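Chapter 8
Waiting in Line: How Services Handle a Crowd

After reading this chapter you should be able to describe a queue in terms of arrivals, service, and discipline; work out average waiting time from two numbers you can collect with a clipboard; and explain why the other line moves faster.

8.1 The Trouble at Mesley

The ferry office at Mesley has one ticket window. On a quiet morning in April a clerk can serve 58 passengers an hour without hurrying, and passengers turn up at a rate a little below that. By any reasonable arithmetic there should be no line. There is always a line. It runs past the timetable and out the door, and the people in it have formed opinions.

The town of Plukthorpe, across the water, has the same boats, the same fares, and two windows. It gets slightly more passengers than Mesley and has almost no line at all. The ferry company looked into this and concluded that Plukthorpe people were more patient. We will try to do better.

The mistake at Mesley is to think in averages. Passengers don't arrive on a steady beat. They come off a bus in a lump, then not at all, and the minutes the clerk spends idle at 9:40 can't be saved up and spent at 10:15. One passenger pays with the exact change. The next wants to know whether a cello counts as luggage. As the clerk's workload creeps toward full capacity, small bumps of this kind stop getting absorbed and start piling up. 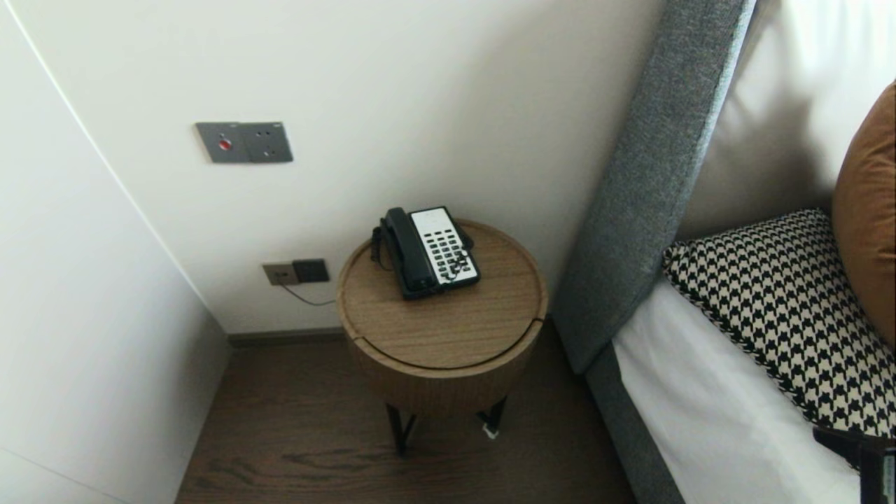 Odile Farnham

Lines you can't see follow the same rules. A hotel front desk on a Sunday evening has a few guests standing at the counter and others upstairs holding a receiver, listening to it ring, wanting towels. The clerk can see only the first group, and so serves the first group. The callers are in a line too, though none of them knows who is ahead, how long it is, or whether they have reached the front. Studies of waiting tend to agree on one point: people dislike a wait of unknown length far more than a longer one with a number attached.

8.2 Three Things to Write Down

Every queue in this book, from the Dirnthorpe tire shop to the Minami bakery, can be described with the same short set of facts.

Arrival rate. How many customers show up per hour, and how unevenly.

Service rate. How many one server can handle per hour when there is somebody to serve.

Discipline. Who goes next. First come, first served is the usual answer, and the one most likely to be defended with elbows.

The first two give us utilization, which is the arrival rate divided by the service rate. Keep an eye on it — most of the unpleasant surprises in this chapter happen when it gets close to one.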